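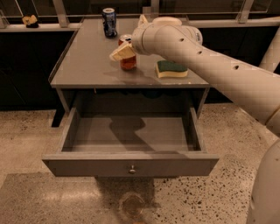
Ticket: Drawer table, sticking drawer and a finish that clouds
Opened by: Volkan Ersoy
Product: Tavico side table with drawer, gray
Status: Closed, with notes

Volkan Ersoy, 8:40 am
Good morning, and thank you in advance for reading all of this. I run the small furniture floor at Graretcombe, where we rent out furnished apartments, mostly to people who have come for a job and haven't shipped their own things yet. We have 84 of your Tavico tables across our buildings and on the whole we're very fond of them. They're a good height for a coffee cup and they don't wobble, and I can't say that for the ones we had before!

I have two troubles, and I'm putting them in one ticket so as not to pester you twice. If that makes a mess of your system, please do split them.

The first is the drawer. On a handful of tables it catches on the way in. It opens nicely, all the way, and then when you push it back it goes most of the distance and stops, and you have to lift the front a little and wiggle. Tenants don't like to wiggle. One gentleman left a note on his door asking whether he had broken it (he hadn't, poor man).

The second is the top. On several tables there are cloudy rings and patches on the gloss. Some of them I'd put down to cups, but some are as wide as my hand and look wiped on.

What I've tried so far on the drawer: taking everything out, vacuuming along the runners, and rubbing a candle stub on them, as my father did with every drawer in our house. The candle helped for a few days and then I think it made things worse.

Tarkden Support, 10:15 am
Hello Volkan, and thank you for such a full write-up. We're the service desk for Tavico furniture, so you're in the right place, and one ticket is fine.

Let's do the drawer first. Could you tell us:
Are the sticking tables all in one building, or spread out?
Does the drawer catch at the same spot each time?
When it's closed, is the gap over the drawer front even from left to right?

About the candle — we understand the temptation, and it's lovely on old wooden runners. On these it picks up lint and goes gummy. Please clean it off with a cloth and warm water with a drop of dish soap, then dry the runners well before putting the drawer back.

Volkan Ersoy, 1:30 pm
Well, I feel a bit foolish about the candle, but I've cleaned it off and you're right, it came away gray and full of fluff.

To your questions. They're nearly all in the Kaplan building, which is our oldest and has floors that go up and down like a country road. The catch is always at the same place, a few inches from closed. And the gap isn't even. It's wider on the left on every one I looked at. I hadn't noticed until you asked, and now I can't stop noticing.

I did another test on my own, which I hope was sensible. I took one bad table down to our storeroom, where the floor is flat, and the drawer closed much better. It wasn't perfect, but there was no need to lift it. Then I carried it back up and it stuck again. My knees would like that recorded.

Tarkden Support, 2:05 pm
Your knees are recorded! That was a very useful test. It sounds as though the frame is being pulled slightly out of square by the floor, and the runners are going along with it.

Please try this on one table first:
1. Take the drawer out and set it aside.
2. Put the table exactly where the tenant wants it.
3. Press on each corner of the top in turn. If one corner drops, slip a felt pad under that leg, and add a second pad if you need it.
4. Loosen the runner screws a half turn on both sides. Don't take them out.
5. Put the drawer in, close it gently, and let it settle.
6. Open it far enough to reach the front screws and snug those up, then take the drawer out and do the back ones.
7. Open and close it several times with something in it, such as a couple of books.

Please don't use a power driver. The screws are short and will strip.

Volkan Ersoy, 4:50 pm
It worked on the first one. I had to do step 4 twice, as I'd only loosened one side and was wondering why nothing had changed. The drawer now goes in with one finger, and the gap is even enough that I had to hunt for a difference.

I have a bag of 200 felt pads in the office, bought for chairs, so we won't run short. I'll do the rest of Kaplan over the coming days, as tenants let me in.

May I turn to the tops now? I asked our cleaners what they use. One of them, a very careful worker who has been with us longer than I have, scrubs any sticky spot with the rough side of a kitchen sponge. The others use an all-purpose spray and a cloth.

Tarkden Support, 5:10 pm
We think you've found it. The rough side puts very fine scratches in the gloss, and from most angles they look like a cloud. The quick check is to shine a flashlight low across the top. If you see tiny swirls, it's scratching. If the surface is smooth but hazy, it's leftover cleaner, and that will come off.

For haze: a soft cloth, warm water, a little dish soap, then a second cloth with plain water, then dry.
For swirls: a plastic-safe polish can soften them, but please try it near the back edge first. Deep ones will stay.
For sticky rings from cans and jars: lay a warm damp cloth over the spot for 2 minutes, then wipe. No scrubbing needed.

Volkan Ersoy, 9:20 am, following morning
I went around with the flashlight and felt like a detective. Roughly half the cloudy tops were only haze and came up beautifully. The rest have swirls. I've tried the polish on one and it's better, good enough for me, though I expect a fussy person would still see it. I've handed out soft cloths and had a friendly word, and no feelings were hurt.

One last thing — do you sell the tops on their own? There are two I'd like to replace, with burn marks that no polish will fix.

Tarkden Support, 9:45 am
We do. Send us the code from the sticker under the tabletop for each one, since the screw holes changed partway through production. Tops ship flat, and the old hardware can be reused.

We'll close this ticket now, but replying to it will open it again if any of the Kaplan drawers misbehave.

Volkan Ersoy, 9:52 am
Both codes are coming in a separate message, as soon as I've found my reading glasses. Thank you for your patience with me, and please pass my thanks to whoever wrote out the drawer steps. I've printed them and taped them inside the storeroom door.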